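Ronthorpe repair room opens its doors with cloth, gears and plenty of patience 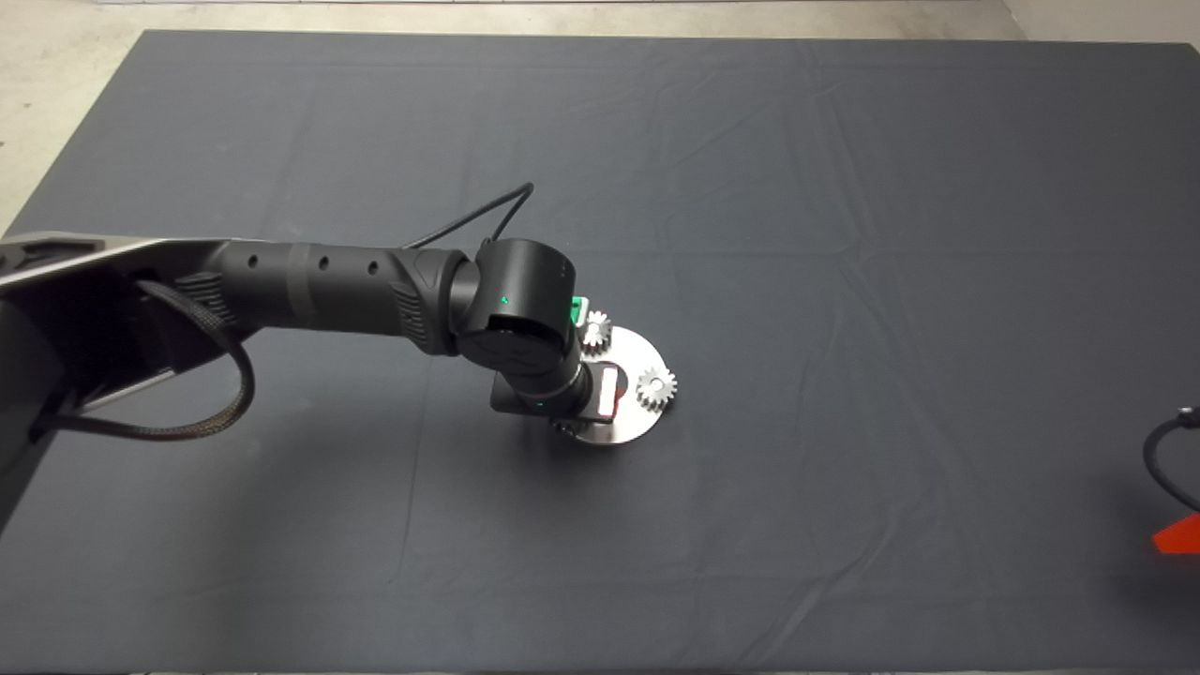

There is a new place in Ronthorpe to take the clock, mixer or wind-up toy that quit on you years ago and has been sitting in the closet ever since. The Harries repair room opened in July in the back half of the old Custon hardware store, and by the end of its first month 107 people had signed up for a bench.

Kieran Brennan, who ran the parts counter at Custon for a good long while before it closed, looks after the room with Jade Rudd, a former shop teacher. They have kept things simple. Every job starts with a big dark cloth spread over the work surface, so that small silver parts show up well against it and don't go skittering off across the concrete — and if you have ever crawled after a spring on your hands and knees, you will know how welcome that is! Gears and other little pieces go onto a metal plate while the work goes on.

"People come in sure they've broken it for good," Rudd said. "Then we get the cover off and it's one worn gear, and you should see their faces."

The room can seat up to 40 on a busy evening, though Brennan says he likes it best when it's quieter and he can stop and chat at each bench. Spare gears come from two cabinets left behind by the hardware store, and Lellora, the sewing shop next door, has been generous with offcuts for anyone who needs something to wrap a finished job in for the ride home.

Sessions start at 2 in the afternoon and run until supper time. Bring whatever needs fixing, along with any loose parts you still have, even the ones you're not sure about.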